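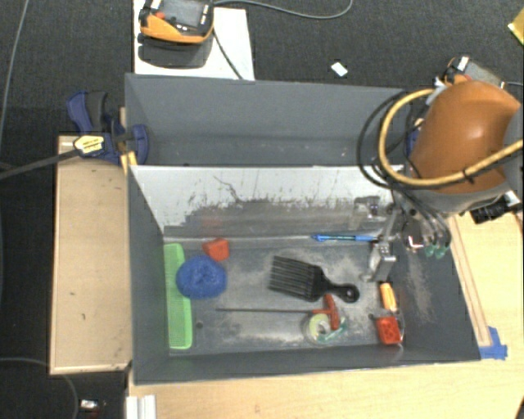
Un peine verde y un estropajo azul en una caja gris, dos de los objetos cotidianos que admite la nueva recogida de Susivetti.

Susivetti estrena un servicio de recogida de pequeños enseres

El municipio de Susivetti pone en marcha el 1 de julio de 2022 un servicio de recogida de pequeños enseres domésticos, los que por tamaño o por material no tienen sitio en los contenedores de la calle. Los vecinos podrán entregar peines, cepillos, estropajos, juguetes sin pilas y utensilios de cocina de plástico en los puntos de Diretti y Chamoun.

La prueba realizada durante la primavera en el barrio de Chamoun reunió 906 kilos de material y contó con la participación de 132 hogares. El ayuntamiento esperaba llegar a 400 kilos.

«La gente guarda estas cosas en un cajón o las tira a la bolsa de restos — las dos opciones nos salen caras», explicó la concejala de Medio Ambiente, Mireille Nseir, en la presentación del servicio.

La empresa Dillix, adjudicataria del contrato, separará los objetos por tipo de plástico en su nave de Diretti. Los que estén en buen estado y se puedan limpiar irán a la tienda municipal de segunda mano. El resto se triturará. Según Gadisa Lencho, responsable de la planta, el mayor problema son las piezas que mezclan plástico con metal o goma y que hay que desmontar a mano.

El grupo de la oposición votó a favor, aunque pidió que se amplíe el horario. «Quien trabaja por la tarde no llega», señaló su portavoz, Qusai Haddadin.

Los dos puntos abrirán de 16.00 a 19.30 horas, de lunes a viernes. No se aceptan aparatos eléctricos, pilas, aerosoles ni envases, que mantienen sus canales habituales. La entrega es gratuita y no hace falta cita previa.

En septiembre el pleno revisará los resultados y decidirá si abre un tercer punto junto al mercado.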